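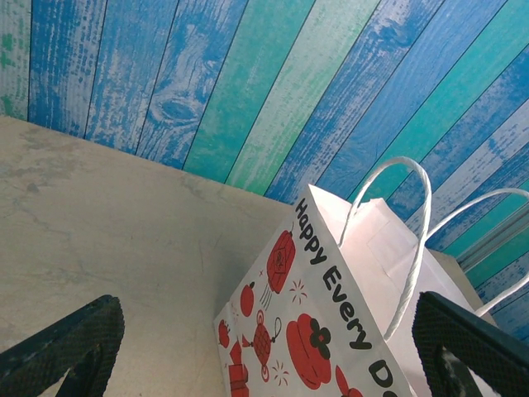 1. 손님 역할

프라나브 와니가세카라가 나에게 준 첫 번째 일은 빵을 사 가는 일이었다.

"손님이라고 생각하고 서 계시면 됩니다. 봉투가 다 차면 받아 가세요."

나는 작업대 앞에 섰다. 파란 널빤지 벽을 두른 작업대였다. 칠이 군데군데 허옇게 벗겨져 있어서 바닷가 횟집 생각이 났다. 왜 이런 벽을 세웠느냐고 물었더니 가게마다 벽이 다 다르니까 기계도 여러 벽을 봐야 한다고 했다. 지난달에는 흰 타일 벽이었고 다음 달에는 꽃무늬 벽지를 붙인다고 했다.

팔 두 개가 움직이기 시작했다. 오른팔이 크루아상 쪽으로 내려갔다. 내려가다가 멈췄다. 다시 조금 올라갔다가 옆으로 가서 또 내려갔다. 집었다. 그러고는 종이 가방 위로 가져와서 놓았는데, 빵이 손잡이 끈에 걸렸다가 작업대로 떨어졌다. 오른팔은 빈손으로 다음 빵을 집으러 갔다.

"떨어졌는데요."

내가 말했다.

"네. 아직 모릅니다."

"떨어진 걸 몰라요?"

"알 때도 있고 모를 때도 있어요. 오늘은 모르는 것 같네요."

프라나브는 자판을 한 번 눌러 팔을 세우고 손으로 빵을 주워 제자리에 올려놓았다. 빵은 모형이었다. 가벼웠고, 떨어져도 부스러기가 나오지 않았다.

나는 틴드니스 본점에서 18년을 일했다. 처음 몇 해는 주방에 있었고 그다음부터는 쭉 계산대와 포장대에 있었다. 오른쪽 손목이 나빠져서 지난겨울에 쉬었고, 쉬고 돌아오니 자리에 다른 사람이 서 있었다. 본사에서는 나를 보틴으로 보냈다. 보틴은 나이두 빌딩 4층을 쓰는 회사였다. 틴드니스가 매장 포장대에 기계를 넣을지 말지 정하려고 하는데, 그 일을 해 본 사람의 의견이 필요하다고 했다. 석 달짜리 파견이었다. 종이에는 '현장 자문'이라고 적혀 있었다.

첫날 나는 손님 역할만 하다가 집에 갔다. 받아 간 봉투는 없었다.

2. 순서

둘째 날에는 내가 담는 것을 보여 주었다.

프라나브는 내 손을 찍고 싶다고 했다. 평소대로 해 달라고 했다. 나는 가방을 벌리고, 바닥을 눌러 펴고, 무거운 것부터 넣었다. 단팥빵이 먼저고 크루아상이 나중이다. 꽈배기는 세워서 가장자리에 넣는다. 손잡이를 한 번 당겨 보고 건넨다. 다 하는 데 숨 몇 번 쉴 시간이면 된다.

"왜 바닥을 누르세요?"

"안 누르면 한쪽으로 쏠려요."

"왜 크루아상이 나중이에요?"

"눌리면 결이 죽으니까요."

"손잡이는 왜 당겨 보세요?"

나는 대답을 못 했다. 생각해 본 적이 없었다. 예전에 손잡이 한쪽이 떨어진 봉투를 그대로 내준 적이 있었고 손님이 문 앞에서 빵을 쏟았는데, 그 뒤로 그러는 것 같다고 나중에 말해 주었다. 프라나브는 그것도 적었다.

그는 다시 한 번만, 이번에는 두 손가락으로만 해 달라고 했다. 엄지와 검지만 쓰라는 말이었다. 나는 해 보았다. 가방을 벌리는 것부터 어려웠다. 한쪽을 잡으면 다른 쪽이 따라왔다. 왼손으로 가방 귀퉁이를 집고 오른손으로 안쪽을 밀어야 했다. 단팥빵은 두 손가락 사이에서 돌았다. 힘을 주면 들어가고 힘을 빼면 미끄러졌다.

"이러면 나도 못 해요."

"그래도 하셨어요."

"손목이 아프네요."

그는 바로 그만하자고 했다. 그리고 의자를 가져다주었다.

알토렉이라는 이름은 그날 들었다. 팔의 이름이 아니고 팔을 움직이는 프로그램의 이름이었다. 팔은 여러 번 바뀌었고 알토렉은 그대로라고 했다. 나는 그냥 팔이라고 불렀다. 왼쪽 팔, 오른쪽 팔. 프라나브도 며칠 지나서는 그렇게 불렀다.

3. 500번

본사가 정한 조건은 500번이었다. 같은 일을 500번 시키고 그중 몇 번을 손님에게 내줄 수 있는지 세어 보라고 했다. 세는 사람이 나였다.

기준은 내가 만들었다. 빵이 모두 가방 안에 있을 것. 가방이 서 있을 것. 크루아상이 맨 아래에 있지 않을 것. 손잡이 두 개가 모두 밖으로 나와 있을 것. 프라나브는 마지막 조건을 보고 한참 가만히 있었다.

"손잡이가 안으로 들어가는 게 그렇게 나쁩니까?"

"손님이 빵 사이로 손을 넣어야 되잖아요."

"그렇군요."

그는 그 조건을 남겨 두었다.

아침 9시에 시작해서 점심때 한 번 쉬고 저녁까지 했다. 나는 표에 동그라미와 가위표를 그렸다. 처음에는 가위표 옆에 이유를 자세히 적었다. '오른팔이 빵을 놓을 때 너무 높음.' '왼팔이 가방을 밀어서 가방이 돌아감.' '줄무늬 빵을 못 찾음.' 나중에는 '높음', '돌아감', '못 찾음'이라고만 적었다. 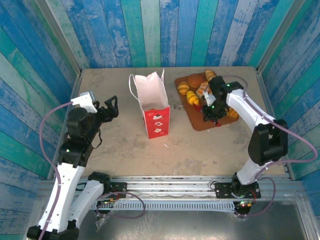 오후 시험 중인 작업대. 왼쪽에 종이 가방, 오른쪽에 모형 빵을 올린 나무판.

팔이 잘하는 것도 있었다. 꽈배기를 잘 집었다. 모양이 길어서 그런지 두 손가락에 잘 맞았다. 그리고 지치지 않았다. 내가 물을 마시러 갔다 와도 같은 속도로 내려가고 같은 속도로 올라왔다. 내려가는 동안 초록 불이 켜져 있었는데, 나는 그 불을 보고 있으면 졸렸다.

못하는 것은 둥근 빵이었다. 둥근 빵은 옆을 잡아야 하는데 팔은 자꾸 위를 잡으려고 했다. 위를 잡으면 빵이 튀어 나갔다. 한번은 빵이 나무판을 넘어 작업대 앞 바닥까지 굴러갔다. 내가 주우려고 하자 프라나브가 먼저 팔의 전원부터 내렸다. 작업대 안으로 손을 넣을 때는 반드시 전원을 내려야 한다고, 첫날 서명한 종이에 있었다. 나는 그 종이를 읽지 않고 서명했다.

사흘째 되던 날 동그라미가 이어서 나왔다. 네 번이었다. 프라나브가 의자에서 일어났다. 다섯 번째에 팔은 가방을 넘어뜨렸다. 그는 다시 앉았다.

"뭐가 달라진 거예요?"

"창문 쪽 블라인드요. 누가 올렸어요."

블라인드를 내리고 다시 했는데 또 넘어졌다. 그는 블라인드 때문이라는 말을 취소했다.

4. 본사에서 온 사람

4월에 본사에서 사람이 왔다. 매장 운영을 맡은 이사였고 나를 기억했다. 손목은 어떠냐고 물었고, 나는 괜찮다고 했다.

이사는 팔이 빵을 하나 담는 것을 보고 박수를 쳤다. 두 번째 빵이 들어갈 때는 휴대폰을 보고 있었다. 세 번째 빵은 못 들어갔는데 이사는 못 보았다.

"이 정도면 새벽에는 돌릴 수 있지 않나요? 손님 오기 전에 예약분 담아 놓는 거."

프라나브가 나를 보았다. 나도 그를 보았다.

"표를 보시죠."

내가 표를 건넸다. 500번이 끝난 표였다. 동그라미는 69개였다. 이사는 표를 넘겨 보다가 동그라미가 몰려 있는 장에서 멈췄다.

"여기는 잘됐네요."

"네. 그날은 잘됐어요."

"왜 그날만 잘됐어요?"

"모르겠습니다."

프라나브가 말했다. 그는 모르는 것을 모른다고 말하는 데 시간을 들이지 않았다. 나는 그 점이 편했는데 이사는 불편한 얼굴이었다.

이사는 나에게 따로 물었다. 복도 자판기 앞이었다. 솔직히 얘기해 보라고, 저 기계가 언제쯤 사람만큼 하겠느냐고 물었다. 나는 빵 종류를 고정하고 가방을 미리 벌려 두고 손잡이를 밖으로 젖혀 두면 지금보다는 많이 될 거라고 했다.

"그럼 그렇게 하면 되겠네요."

"그걸 누가 해 두나요?"

"뭘요?"

"가방 벌리는 거요."

이사는 커피를 뽑았다. 나에게도 한 잔 뽑아 주었다. 가방을 벌리고 손잡이를 젖혀 두는 사람이 있으면 그 사람이 빵도 담으면 된다는 말을 나는 하지 않았다. 이사도 아는 것 같았다.

5. 남은 날

이사가 다녀간 뒤로 할 일이 줄었다. 500번은 끝났고 결정은 본사에서 한다고 했다. 파견 기간은 남아 있었다. 나는 매일 나이두 빌딩으로 출근해서 프라나브가 하는 일을 보았다.

그는 팔을 손으로 움직여 가르치는 방법을 해 보자고 했다. 똑같이 생긴 작은 팔을 내가 잡고 움직이면 작업대의 팔이 따라 하는 방식이었다. 손목에 무리가 가면 바로 그만두기로 했다. 나는 가방부터 벌렸다. 두 손가락으로 하는 것은 둘째 날에 해 보았으니 어디가 어려운지 알고 있었다. 왼팔로 귀퉁이를 잡고 오른팔을 안으로 넣었다. 가방이 따라오다가 멈췄고 조금 벌어졌다.

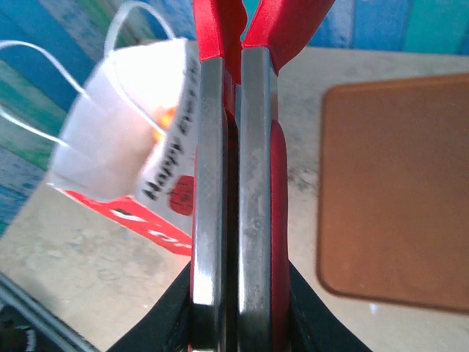

"천천히 하셔도 됩니다."

"천천히 하면 더 안 돼요. 종이는 천천히 하면 도로 접혀요."

프라나브는 그 말을 적었다. 그 무렵 그의 공책에는 내 말이 많이 들어 있었다. 종이는 천천히 하면 도로 접힌다. 꽈배기는 가장자리. 비 오는 날은 봉투 입을 한 번 접어 준다. 마지막 것은 팔과 상관이 없는데 그냥 적은 것 같았다.

나는 하루에 조금씩만 했다. 찜질팩을 가져다 놓고 하다가 쉬고 하다가 쉬었다. 쉬는 동안에는 그가 했다. 그가 하면 팔이 그의 버릇을 배울 것 같아서 나는 옆에서 잔소리를 했다. 그는 빵을 놓을 때 꼭 한 번 멈칫했다. 놓기 전에 눈으로 다시 확인하는 사람의 동작이었다.

"멈추지 말고 놓으세요."

"떨어질까 봐요."

"떨어지면 주우면 되죠. 모형인데."

"매장에서는 모형이 아니잖아요."

그 말은 맞았다. 나는 진짜 빵을 한번 가져와 볼까 하고 물었다. 그는 좋다고 했다가, 기름이 손가락에 묻으면 닦아야 하고 부스러기가 관절에 들어가면 곤란하다고 했다. 그래도 가져와 보라고 했다.

다음 날 본점에 들러 크루아상과 단팥빵을 샀다. 포장대에는 내 자리에 선 사람이 있었다. 스무 살을 좀 넘긴 것 같았고 손이 빨랐다. 크루아상을 위에 올리고 손잡이를 한 번 당겨 보고 나에게 주었다. 누가 가르쳐 줬느냐고 물으니 원래 그렇게 하는 거라고 들었다고 했다.

진짜 크루아상은 첫 번째에 부서졌다. 팔이 모형을 잡던 힘으로 잡았기 때문이다. 껍질이 작업대에 흩어졌고 오른팔은 반쪽을 든 채 가방 위로 가서 놓았다. 이번에는 손잡이에 걸리지 않고 들어갔다.

"이건 동그라미예요, 가위표예요?"

프라나브가 물었다.

"가위표죠. 반밖에 없잖아요."

"그래도 들어가긴 했는데요."

"손님한테 그렇게 말해 보세요."

그는 웃었고 전원을 내렸다. 우리는 남은 반쪽을 치우고 나머지 빵을 나눠 먹었다. 그는 단팥빵을 처음 먹어 본다고 했다. 빵을 그렇게 오래 집게 했으면서 한 번도 안 먹어 봤느냐고 하니, 콜롬보의 이모 집 근처에 있던 생선 넣은 빵 이야기를 했다. 그 집에서는 신문지에 싸 주었다고 했다.

"신문지는 저 팔이 할 수 있을까요?"

"못 하죠."

"손으로 하면 금방인데요."

"네. 금방 싸 줬어요."

6. 보고서

보고서는 내 이름과 그의 이름으로 나갔다. 내가 쓴 부분은 한 장이었다.

알토렉은 정해진 자리에 놓인 길쭉한 빵을 이미 벌려 둔 가방에 넣을 수 있다. 둥근 빵은 자주 놓친다. 가방을 스스로 벌리는 일은 사람이 조종할 때만 된다. 빵이 떨어진 것을 모르고 다음으로 넘어가는 일이 있다. 그러므로 옆에 사람이 있어야 하고, 사람이 있으면 지금은 그 사람이 담는 편이 빠르다. 새벽 예약분도 같다. 다만 종일 같은 빵만 상자에 옮기는 공장 쪽이라면 다시 볼 만하다.

프라나브는 '지금은'이라는 말에 밑줄을 그어도 되느냐고 물었다. 나는 그러라고 했다. 그는 밑줄을 긋고 나서 보고서를 보냈다.

본사의 답은 짧았다. 매장 도입은 미루고 내년에 다시 시험한다는 내용이었다. 나에 대해서는 파견이 끝나면 교육팀으로 오라고 되어 있었다. 신입에게 포장을 가르치는 자리였다. 손목을 많이 안 쓴다고 했다. 나는 가겠다고 답장을 썼다.

마지막 날에도 출근했다. 프라나브는 벽을 바꾸려고 널빤지를 떼고 있었다. 나는 드라이버를 잡아 주고 나사를 컵에 모았다. 벽지는 벌써 와 있었는데 말린 채로 자꾸 도로 말려서, 둘이서 양쪽 끝을 잡고 한참 펴고 있어야 했다.

"이것도 시켜 보지 그래요."

내가 턱으로 팔을 가리켰다. 프라나브는 풀을 달라고 했다. 나는 한 손으로 벽지를 누르고 다른 손으로 풀통을 밀어 주었다.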